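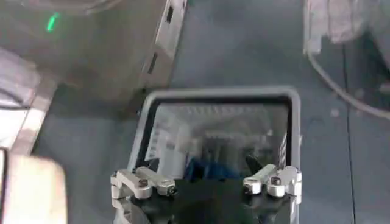
Page last changed: June, 10:40

Kakix Opens Mixed-Item Sorting Room at Clonia Site

CLONIA — Kakix has opened a sorting room at its Clonia site for small mixed goods returned by office and workshop customers. The room takes in open bins of unsorted items and sends out single-category lots for reuse, repair or recycling.

Incoming goods are held in open rectangular bins with rounded corners and a thick light gray rim. A typical bin holds fabric, pale slotted parts and dark items in one load, with no separation by material. Gray metal cabinet storage is kept within reach of the bins.

The room has 96 bin positions and handles about 186 bins per week. Each bin is emptied by hand in a fixed order: fabric first, then long or flexible items, then rigid parts. Fabric is removed first to keep it from catching on parts lower in the bin. Items that cannot be assigned to a category within 55 seconds are set aside and reviewed at the end of the shift.

Sorted goods are placed in one of 27 categories. The category list was drawn up with Itach, which supplies the labels and the stock software. Repairable items go to Triantafyllou under a service agreement — pickup is on Saturday, before the room is cleaned.

"The old process sorted by customer, and the same part could end up on four different shelves," said Konrad Makowska, operations manager at Kakix. "We now sort by item. The customer record stays with the bin number until the bin is closed out."

Bins may be filled to the lower edge of the rim. Loads above that level are split on arrival and given a second number. Liquids, batteries and glass are not accepted and will be returned at the sender's cost.

Existing customers do not need a new contract. Bin numbers issued before the opening remain valid, and collection times are unchanged. Customers using their own containers should contact the Clonia site before the next scheduled collection.

Media contact: Konrad Makowska, Kakix, Clonia site office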